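Speaker notes: The Sanero hand-held gripper kit, evaluation summary
Presenter: Ataberk Altıntaş, Risedlow
24 August 2019

Opening. Welcome the attendees and thank Carvalho for the use of the hall. State that Risedlow received the kit on loan in January and has no financial interest in its sale. Questions are held until the end.

Slide 2. What is on offer. Sanero supplies a pair of grippers held in the operator's hands, the cables, the recording software and one year of support. The quoted price is 3,000 dollars per pair. Mention that shipping and training are billed separately. The audience will ask.

Slide 3. Purpose of the review. Our members wish to know whether the kit can produce usable demonstrations of small-parts handling for later use on an arm. We did not review the arm itself.

Slide 4. The drawer task. Leave both pictures up for a full minute before speaking. Clear drawers were selected on purpose. They reflect light and they show what is behind them, and both effects are hard on a vision system.

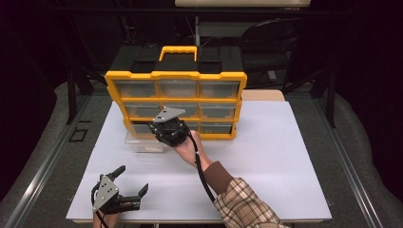 Drawer cabinet task, hand-held grippers
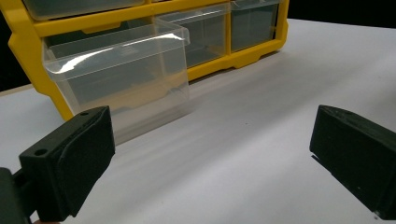 Slide 5. Results. Over the review period our operators recorded 1,571 demonstrations. Of these, 336 were rejected by the software on import, most of them for lost tracking. Read both figures aloud and pause. The supplier has seen them and does not dispute them.

Slide 6. Operator comfort. Staff reported tired wrists in longer sessions. We now limit each operator to 100 demonstrations per day and recommend the same limit to any buyer. The cables were a frequent complaint. Sanero has told us that a lighter cable is planned but has given no date.

Slide 7. Comparison with Prorach. Keep this short. The Prorach service sends its own operators and delivers finished recordings. It suits members without trained staff. It does not suit members whose parts may not leave the building.

Slide 8. Recommendation. Approve the kit for purchase by members with at least two trained operators. Ask Sanero for a written commitment on replacement finger pads before any order is signed.

Handout: the full rejection log is available at the registration desk. Invite members with glare problems of their own to leave contact details there.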